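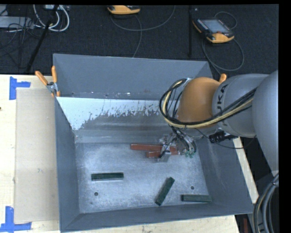 Bin Picking with Two Finger Sets: Project Report
Students: Karthik Kumarasinghe, Rohani Oei, Emília Sýkora
Supervisor: Ctibor Říha
Submitted 2023-09-19

1. Task

The task was to compare two sets of gripper fingers for taking rectangular blocks out of a metal bin. The arm, the gripper body and the control program stayed the same throughout. Only the fingers were changed. The first set is the Kadlec pair, short and wide with a flat face. The second is the Elter pair, longer and narrower, with a thin rubber pad glued to the inside.

We were also asked to say which set the next group should start from in November.

2. Setup

The bin stands on the wooden work surface and is held by clamps, after it crept sideways during our first day of trials. We used red and dark green blocks. The colours have no meaning for the gripping itself, but they gave us two classes for the sorting program, which Emília wrote as a separate part of the project and reports on elsewhere.

Cables and hoses run along the outside of the arm. We had to leave enough slack at the wrist for the last joint to turn, and this took longer to get right than we had planned. Too little slack and the hose pulled on its fitting. Too much and the loop brushed the bin wall on low picks. Jozefína Hrnčiar from the workshop showed us where to put the cable tie.

The grasp points came from the Zamaneo planner, used with its default settings except for the approach height.

3. Method

Each finger set was given 30 picks. Before each pick Rohani placed the blocks by hand following a printed layout sheet, so that both sets met the same positions. A pick counted as successful if the block was lifted clear of the bin and held until the arm reached the drop position. A block that turned in the fingers but stayed held was still a success, and we noted it separately.

If the arm stopped on a force limit we counted a failure, backed it out by hand at low speed and went on to the next layout.

4. Results

Kadlec fingers: 18 successful picks out of 30.
Elter fingers: 26 successful picks out of 30.

Most of the Kadlec failures were with blocks lying close to a wall. The wide finger needs a gap that is not there, and it either landed on top of the block or touched the wall first. In the open part of the floor the two sets were about equal. Two red blocks side by side were also difficult for the Kadlec pair, which tended to push the second block away while closing on the first.

The Elter fingers had a different weakness. When they gripped a block away from its middle it sometimes swung down at one end — we saw this in almost 10 of the successful picks. It did no harm here, but it would matter if the blocks had to be set down in a fixed direction.

5. Problems

The rubber pad on one Elter finger came loose and had to be glued again. We repeated the picks made that afternoon. The bin floor is bare metal, and reflections gave the planner false edges until we moved the lamp.

6. Recommendation

Start from the Elter fingers. We would try a slightly wider pad to reduce the swinging, and fix it with screws if the finger is thick enough to take them. The layout sheets and the pick log are in the Tondance project folder, together with the program for both finger sets.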